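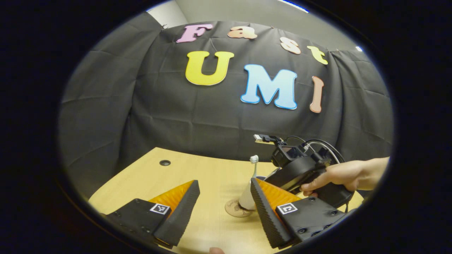 Hitcombe-Display Digest, Vol. 9, Issue 4

From: Siiri Miettinen
To: hitcombe-display
Date: Tuesday, December 28, 2021
Subject: Re: Cloth backdrops and cut-out lettering for table displays

Dear Ms Guzmán, dear colleagues,

Thank you for your message, which I have quoted in part below. The display office has discussed the points raised with Diệp Thái and Toàn Quan, and I am able to reply on most of them.

On the choice of cloth, the office continues to recommend plain black for any table display that carries coloured lettering. The backdrop reading "Fast UMI" shows the effect well. Pink, peach, yellow and light blue foam all stand out clearly against the dark ground, and the pale edging on the yellow "U" and the blue "M" gives those two capitals a firmer outline than the letters in the line over them. Departments ordering new foam letters may wish to ask for edged capitals where the budget allows.

On creases, the same backdrop will answer part of your question. Folds do show in black fabric, particularly under a ceiling light, and gathering the cloth at the sides makes them deeper. Where a flat finish is required, the cloth should be pressed on the reverse and hung the evening before. For ordinary open days the office does not insist on pressing, and no display has been marked down on that account.

On the arrangement of letters, the guidance issued in April asks for an even baseline. Mr Quan has pointed out that a word set on a gentle downward curve, as "Fast" is, can be perfectly legible, and that the rule was written with printed titles in mind. We propose to amend it so that a curve is permitted in cut-out lettering of no more than two lines. Comments on this wording are invited.

Fixing remains by pins. Adhesive pads are not to be used on cloth from the Lavholm store, as they leave a residue that the laundry has been unable to remove. Letters should be returned in their envelopes, sorted by word and not by colour.

Tables with a light wooden top need no further covering in front of a black backdrop. If the table has a cable hole, please keep it clear of the cloth so that lamps can be connected without disturbing the hanging.

The matter of storage at Bainbridge is still open. Hằng Lục is preparing a note on shelf space and will circulate it separately.

Yours faithfully,

Siiri Miettinen
Display Office, Hitcombe

Gladys Guzmán wrote:

> Dear all,
>
> The Zurna rooms will be used for table displays again next term, and I should be grateful for guidance before we place our order.
>
> 1. Is black cloth still preferred, or may we use the grey that was purchased for the corridor boards?
>
> 2. Our backdrops come out of the boxes badly creased. Is pressing compulsory?
>
> 3. The April guidance refers to an "even baseline". Several of our staff like to set foam letters at differing heights — they find it more welcoming for younger visitors — and I would prefer not to tell them to stop unless it is necessary.
>
> 4. May we use sticky pads? Pins have a habit of working loose in the heavier capitals.
>
> The inventory now stands at 2,128 foam letters, of which roughly half are lower case. We are short of the letter "t".
>
> With kind regards,
> Gladys Guzmán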